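About Tamidel Workshop

Tamidel Workshop is a shared workspace for people who build robots and small automated machines on their own time. The workshop was founded by Hrvoje Trajkovski and is located on the ground floor of the former Hoxha printing works in Celtcombe. Membership stands at 40, and the main room has 20 benches, each with its own power supply and locked drawer.

Our longest-running member project is Altura, a home-built system for sorting and folding household laundry. Work on Altura is divided between the workshop, where parts are cut and assembled, and the homes of the members taking part. Handling is studied on ordinary items such as socks, cloths and towels, in bedrooms as they are lived in. The parts list is open to all members – revisions are posted each December.
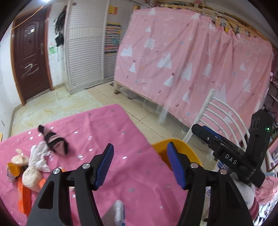
Trajkovski has said that a folding machine built only on a workbench learns very little about laundry, and that he would sooner see one sock picked up properly on a real bed than a full basket handled on a test table. Members are therefore encouraged to carry out a share of their work at home and to bring their notes back to the monthly build meeting.

The workshop maintains two 3D printers, a small lathe, a laser cutter and a soldering area. More than 3,000 printed parts have been made on site. New members complete a safety orientation before using powered equipment. Members must be at least 14 years of age, and those under 18 must be accompanied by a parent or guardian.

Tamidel Workshop is funded by membership dues and equipment donations. Applications are accepted throughout the year, and forms are available at the front desk during opening hours.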